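I have a bone to pick with the phrase "quick weeknight dinner," and I've been chewing on it since the beginning of October, so you get to hear about it.

My friend Torunn Strömberg sent me a recipe for a lentil soup that was supposed to take thirteen minutes. It took me an hour and a quarter. I am not a slow cook! I've been feeding people out of the same small kitchen for most of my adult life and I can get an onion chopped before the oil is warm. But an hour and a quarter it was, and we ate late, and I was grumpy through the whole bowl.

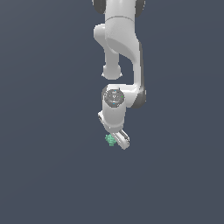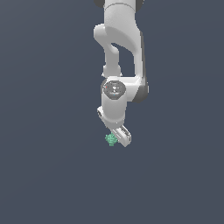
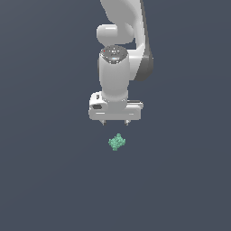
So where did the hour go? Well, the recipe started with "4 cups cooked lentils." Cooked! It also wanted two roasted peppers, peeled, and a cup of caramelized onions, and if you have ever caramelized an onion you know that one line ate up most of my evening. I counted none of that when I read it through, because I trusted the number at the top. The number at the top only covered tipping things into a pot.

I think this is a bad habit and I think it does real harm to people who are learning to cook. My neighbor Brian Magesa started cooking for himself last year, after a long stretch of takeout, and he told me he figured he was just bad at it because everything took him three times longer than the page said. He'd nearly quit over a chicken and rice dish. I went over and looked at the recipe and it wanted the rice cold from the day before. It mentioned this in step six. Step six! He'd had the pan smoking by then.

Now, I know why it happens. People click on short times. I do it too. If I'm tired and I see two recipes for chickpea stew and one says twenty minutes and the other says fifty, guess which one I'm opening. And I've written a few recipes down for the church cookbook in my day and I'm sure I shaved a bit off here and there to look capable. (The cabbage rolls. I said an hour. I'm sorry to everyone who tried the cabbage rolls.)

But there's a way to do this that isn't a fib. My grandmother's cookbook, the one with the Kalogeropoulos grocery calendar still stuck in the back, doesn't give any times at all. It says things like "put the beans on before you do the wash." I love that. You know where you stand. You know the beans are going to be a while and you also know you don't have to stand there and look at them, and those are two different kinds of time! A stew that cooks for three hours and needs me for nine minutes of that is a much easier dinner than a stir fry that takes half an hour of pure frantic chopping.

That's really what I want at the top of the page. Tell me how long I'm on my feet, and tell me how long until we eat. And if something has to be done the night before, put it first, in big letters, before you tell me about your trip to the coast.

Athina Andreadis, who I've been swapping recipes with forever, disagrees with me. She says any time you print is going to be wrong for somebody, with dull knives and weak burners and kids hanging off your leg, so why fuss. And sure, my stove and your stove are not the same stove. I set mine at 200 for slow-roasting tomatoes and who knows what it's really doing in there. But there's a difference between being off by ten minutes and leaving the onions out completely, and I told her so, and she said I was still mad about the soup.

I am still mad about the soup. It was a good soup, too - smoky and thick, with lemon squeezed in at the end - and I'd make it again on a rainy afternoon with the radio going. I've written it on a card with my own times on it. Lentils first, then onions on low while the peppers roast, and after that it really does come together fast. I put a splash of vinegar in where the recipe wanted sugar, and I'd use less cumin than it calls for, maybe half.

If you've got a dinner that truly takes twenty minutes, starting with a raw onion and a closed can, please send it my way. Stamatia Rallis already gave me her eggs in tomato sauce and I timed it at nineteen, including finding the can opener.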